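3.2 Work surfaces and the reading of small print

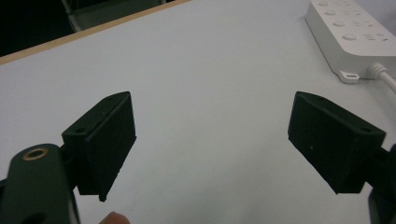
Figure 4. Matte white tabletop.

The second part of the study looked at the surface on which people read at home. Most earlier work on reading comfort treats the lamp and the page and says little about the table under the page. In the interviews described in Section 2, however, readers brought up the table often. Several said they had moved to a different spot in the house because the old one was tiring, and when asked what was tiring about it they mentioned shine, dark wood, or a patterned cloth.

We compared three kinds of surface: matte white, gloss white, and dark brown with a satin finish. All three were cut to the same size and set at the same height. Readers sat in a chair they could adjust and used a single desk lamp placed to the left, or to the right if they were left-handed. The room had one window, which was covered during the sessions. The overhead light stayed on at a low setting so that the area beyond the table was never fully dark.

The reading material was a set of printed sheets taken from household documents: medicine leaflets, warranty cards, and the back pages of utility bills. Type size was small throughout. Each sheet was printed in black on uncoated white paper. We left out glossy leaflets at this stage, as glare from the paper would have been hard to separate from glare from the table. They are taken up in Section 3.4.

Readers came from two towns, Dostum and Tukevden. There were 90 in all, and each took part in one session for each surface, with the order varied between readers. A session lasted 30 minutes. Readers were asked to find given items in the sheets, such as a dosage or a closing date, and to mark them in pencil. At the end of the session they rated the comfort of their eyes on a scale from 1 to 5, where 5 meant no discomfort at all. They could also write a comment in their own words.

Comfort ratings were highest for the matte white surface and lowest for the gloss white. The dark surface fell between the two, but its ratings were more spread out, and the comments help to explain this. Some readers liked the strong edge between the paper and the table and said it helped them keep the sheet straight. Others said the sheet looked too bright against the brown and that they kept moving the lamp away from it. The second group tended to be older, although the overlap was wide and we do not base any advice on age alone.

The gloss white surface drew the most comments. The usual complaint was a bright patch from the lamp just beyond the top of the page. Readers who noticed it often shifted the sheet to cover it, which moved the text out of the best light. A smaller group did not mention the patch and gave the gloss surface the same rating as the matte one. These readers had mostly lowered the lamp at the start of the session.

Search accuracy differed much less than comfort. Across all sessions 3634 items were marked, and the share marked correctly was close to the same on the three surfaces. We take this to mean that readers made up for an uncomfortable surface through effort, at least over a short period. Whether they would keep doing so over a full evening cannot be judged from these sessions.

Two limits should be noted. The Tukevden sessions ran into December, when readers arrived after dark, while most of the Dostum sessions were held in daylight hours. The covered window kept the room light the same, but it did not control what readers' eyes had adjusted to on the way in. Also, all surfaces were new. A matte top that has been wiped down for years may take on some shine, especially where the forearms rest, and several readers said this had happened to their own kitchen tables.

For the follow-up at home, described next, readers kept their own tables and were given a plain matte mat to place under the page. The mat was chosen to be close in tone to the matte white surface and large enough to extend past an open newspaper on all sides.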